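Odds and ends, March 2022

So the sorting has begun! 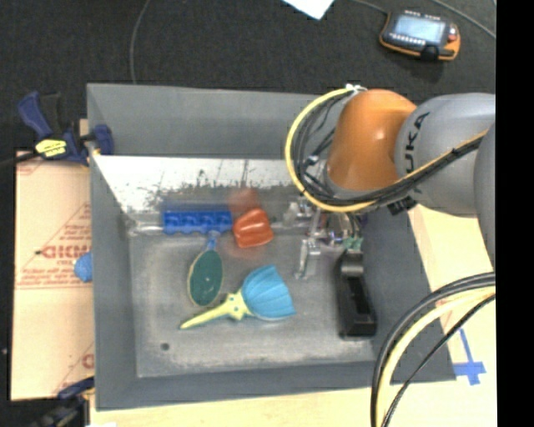 Photo: Tahsin Bandara

I've been putting this off since January, and then Rajitha rang to say she'd take anything still usable for the Kotness sale, so that was that. Tania came over with coffee (two sugars, bless her) and we got stuck in.

The big gray bin is down to the stubborn stuff now. I'm very fond of the little brush with the light blue fan-shaped head and the yellowy-green handle, and I may sneak it home for crumbs. The green oval one with the short blue handle I can't place at all. Tania says brush, I say paddle, and Sunil wasn't picking up his phone. The bright blue molded thing with the row of rounded bumps is going to Imtiaz, who swears he can use it for seedlings. He said that about the last one too!

Don't ask me about the long black plastic piece. I looked through 12 pages of the Vitano catalog and gave up.

And the bin itself, goodness, that pale metal panel is scratched to bits. I'd love a new one but they want $152 plus delivery, so it'll have to do another year. Must remember to call Rajitha back about boxes.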